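3.2 Budgeting for grippers and spares

I'll be frank about how we planned the money, as I'd have loved to read this in somebody else's paper. Brayden Melnyk and I started with two hand-held grippers from Driruva and a spares line so thin it was almost a joke (we'd put everything into the arm!). By February we were asking Kendra Lavoie to move funds over for jaw pads, bushings and linkage arms. Our new plan lists 101 household objects and sets aside a full set of wear parts for every 12 of them – generous, maybe, but I sleep better.

Hard, spiky objects got their own line in the budget, and the hairbrush in Figure 2 is my favorite of the bunch.

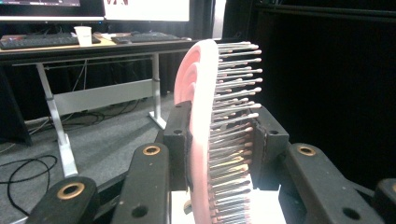
Figure 2. Hairbrush with ball-tipped metal pins, held upright between the jaws of the hand-held gripper.

Pads are cheap one by one, so we order them in bulk with the Wurier parts and split the shipping. Bushings are the slow item, and I'd tell any new lab to order those first. We still haven't settled whether to lease or buy the next pair of grippers, and Raymonde Poirier's quote only covers buying.

Related items
Leasing a shared arm: the Zoltska budget
Wear parts and where to store them

Contact the authors | Copyright September 2019 | Back to top
This site uses cookies. Accept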